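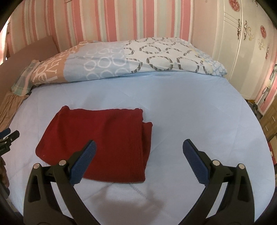 Jun 14, 2025
Posted by the author of Small Rooms Diary
Print this page | E-mail this entry

Slept until the garbage truck came and then gave up on it. Coffee, toast, the end of the apricot jam. Started on the laundry before eight so I could have the afternoon free.

Two loads. Towels first, then shirts and the kitchen cloths. The dryer in the basement takes 40 minutes for towels if I leave the bath mat out, so I left the bath mat out and hung it over the tub. I used the last of the Cikau powder. The store had only the scented kind on Thursday and I don't want it.

Folded everything on the bed, as usual. I push the duvet up against the wall in a long roll and that gives me most of the mattress to work on. The light blue sheet is still all right. It creases as soon as I put anything down on it, but it creased when it was new too.

The dark red towel is the one I like best. It folds thick and won't stack with the others -- the top always slides -- so it goes on the shelf by itself. I do it in half, in half again, and then over once more, and one corner never ends up where it should. I left it that way today.

Threw out two dishcloths and a pillowcase that had split along the seam. Kept the other pillowcase for dusting.

Looked up new towels on the Nazari site while the second load ran. 33 dollars for a bath towel, and shipping is 6 more. I closed the page. What I have will do until September, when I'll need to buy for the spare room in any case.

Lunch was soup. Walked to the hardware store on Guvus Street for shelf pins, as the linen shelf has been leaning to the left since spring. They sell them in a bag of 80. I needed four. Put them in when I got home and the shelf is level now, or close to it.

Shirts still to iron. I did two and stopped -- too warm in the back room with the iron going. The rest are on the chair.

Bed made by five. Library books are due Monday.

Filed under: Home Days, Laundry & Linens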